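Okay, chess robot update! I know I promised one in January and then went quiet, but I've been spending pretty much every free evening on this thing and I'd rather build than type.

Quick catch-up if you're new. I'm building an arm that can play a full game of chess against me on an ordinary roll-up board. No magnets under the table, no special pieces, just a camera, a printed arm with hobby servos in it, and way too much wire. The project is called Hinimier, which is a word my keyboard made up once when I was tired, and it stuck. I do most of the printing at Dretdale (the shared shop near me) and the rest of it on whatever table will have me.

The big thing I finished this month is the overlay. The software draws a red circle on the piece it wants to grab and a blue circle on the spot where it wants to put it. It sounds like decoration, but it has saved me so much time. Before, the arm would head off toward some random pawn and I'd have no idea if the camera got it wrong or the arm did. Now if the circle's in a silly place I go yell at the vision code, and if the circle's fine and the fingers miss, it's the servos.

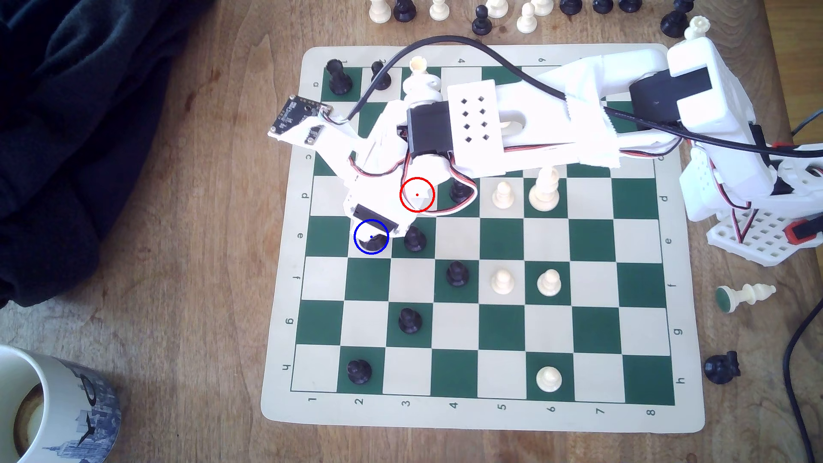 One reader wrote in after my last post to say I was doing it the hard way: put a reed switch under every square, forget the camera, and you'll know where everything is without any of this circle business. They also said vision would fall over the first time I played near a window.

Well, yes to the window part. Glare is my biggest enemy right now and I don't have a good fix, just blinds. But reed switches mean gluing magnets into every single piece and building a board, and the whole thing I love about this is that you can roll the board up and shove it in a bag. So the camera stays.

Anyway, grip. Oh boy, grip. Chess pieces are terrible shapes to pick up. Pawns are fine, they've got that nice ball on top. Anything tall wants to swing around the second you pinch it too high or too low, and the base kicks out and takes the neighbors with it. My first fingertips were bare plastic and I may as well have buttered them. The red tips are much better, and I wrapped the fingers as well, though the wrap is already going fuzzy at the edges and I'll have to redo it.
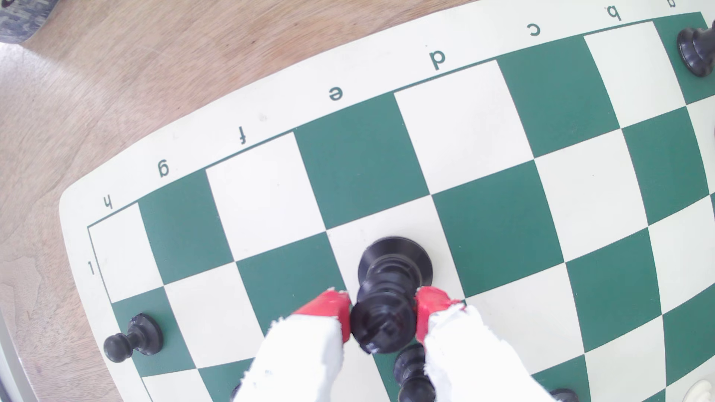

I ran a proper test with the new tips, 54 pickups in one long sitting, kings and queens included, and 25 of those were perfectly clean. Not amazing! But the old tips never got close to that, and most of the bad ones were crooked lifts where the piece still landed in the right square, just not standing up. I'm calling those half points.

The other change is in how it comes down. I used to drop the gripper straight to grabbing height in one go. Now it stops 30 mm above the piece, waits a beat, checks the camera again, and goes the rest of the way slowly. It's boring to watch. My coffee gets cold between moves. But it knocks over way fewer pieces on the approach, and when it does bump something it's a nudge and the piece doesn't go flying onto the floor.
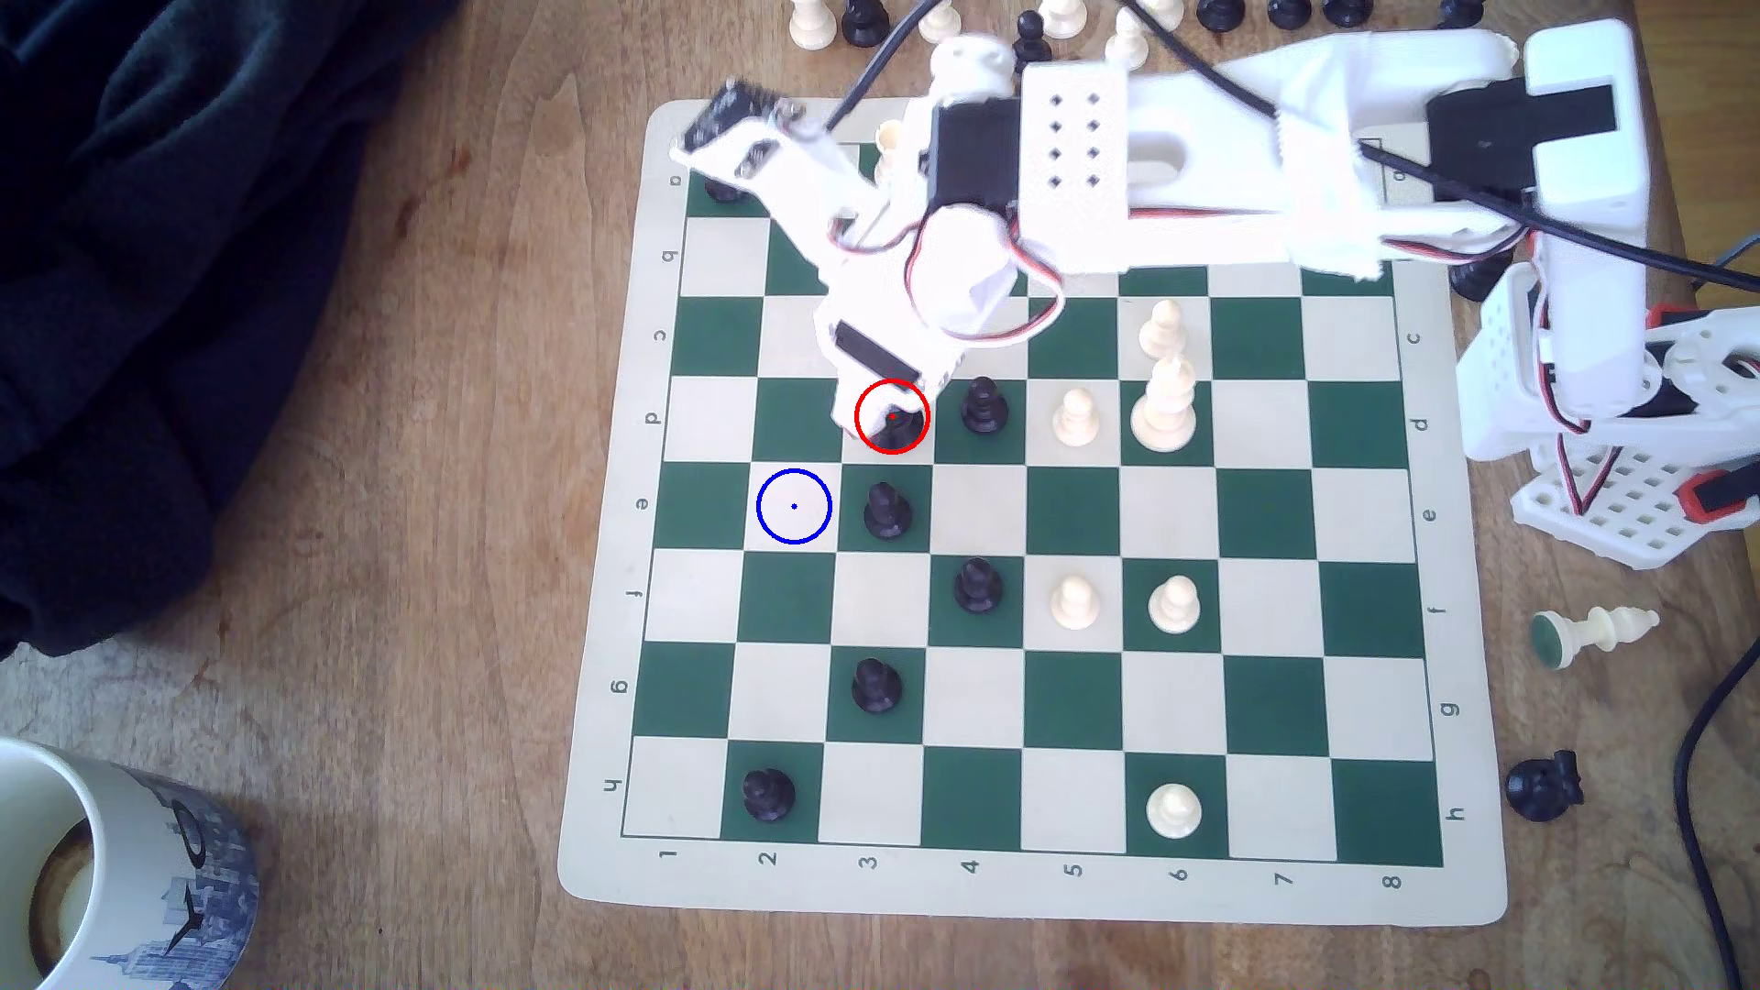 Cables are next on the list. I've got servo wire looping out at every joint, and the loops hang low enough to worry me whenever the arm reaches across a crowded board. I want to try some little printed clips along the forearm, and maybe swap the thick black cable for something that bends without a fight. If you have a favorite skinny cable, please tell me. I've bought three so far and they were all stiff as a coat hanger.

Then there's calibration, which I've been redoing by hand every time the board shifts. I collected 2000 stills of the board at different angles to train the corner finder, and now I have to label them. I've labeled very few of them. I keep finding other stuff to do, like writing blog posts.

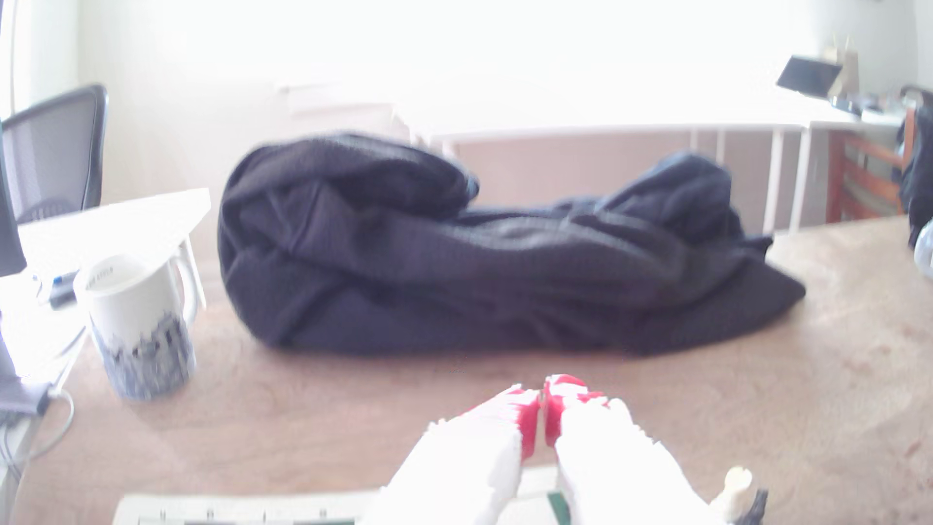 *Posted by the Hinimier bench · filed under: robot arm, chess, work in progress*

One more thing before I go. The Boonchu firmware branch I linked last time is out of date, so please don't flash it. It has the wrong limit on the shoulder servo and the arm will try to fold itself in half. The new branch is called Clurnley and it has the slow approach in it, plus a key that freezes everything when you hit the space bar. Use the space bar. I've hit mine a lot.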